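Plavby hand gripper build: frequently asked questions

Last edited in September by Oskari Miettinen. Send corrections to Thu Mai at the front desk or leave a note on the build shelf.

What is the Plavby?

A hand-held gripper with two finger pads and a camera mount, built by members of the Ilard workshop. You hold it, squeeze the trigger, and the pads close on whatever is between them. The camera records what the pads are doing. We use the recordings to train the arm on the back bench.

Do I need to be a member to build one?

You need to be a member to use the printers and the solder station. If you have your own printer at home you can do the whole thing there. Two people have so far.

What does a full set of parts cost?

The printed parts take 27 hours on our slower printer. Filament is charged at the usual shop rate. The screws, springs and bearings come as a bag from the parts shelf for $33. The camera is not in the bag.

Which filament should I use?

PLA is fine for the housing. Print the trigger link in PETG, as the PLA ones crack at the pivot after a few weeks. Finger pads are TPU. Please dry the TPU overnight before you start, and don't leave the spool on the machine when you go home.

Can I scale the housing down for smaller hands?

No. The bearing seats scale with it and then nothing fits. There is a separate file called Hanudex grip, short. It moves the trigger back 9 mm and leaves the rest alone.

My pads don't meet in the middle. What went wrong?

Most likely the left and right links are swapped. They look the same until you lay one on top of the other. The left one has a small notch by the spring hole. If the links are right, check that both springs came out of the same bag -- we had a mixed batch from Tiwari and the stiffer ones pull the pad off center.

How do I test the grip before I wire up the camera?

Close the pads on something narrow and stiff, stand it upright, and tilt the gripper slowly from side to side. A marker works, or a box cutter with the blade retracted and locked. If it turns in the pads, add one washer behind the spring and try again. Don't add more than 4. Past that the trigger gets too heavy to hold for a full session.

Does the object have to be exactly centered?

No, but the contact should be on the flat part of the pad face. If you are holding it by the rounded ends it will slip as soon as you set it down on anything. 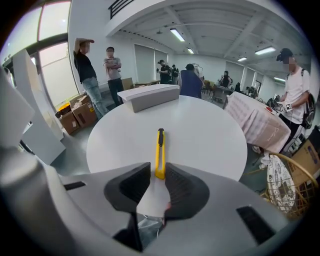

Yellow utility knife held upright between the pads, at the round table.

Can I record with other people in the room?

Yes, but ask first. The lens is very wide and picks up most of the room. There is a sheet by the door for people who don't want to be in the recordings.

When can I get help?

Saturday, from 10 until the shop closes. Thu is usually there for wiring questions. For print problems it is better to bring the failed part with you than a photo of it.

Where are the files?

On the shared drive, in the Plavby folder. Use the newest one. The older folders are kept for people who still need spare parts for the first housing, and those screw holes do not line up with the current one.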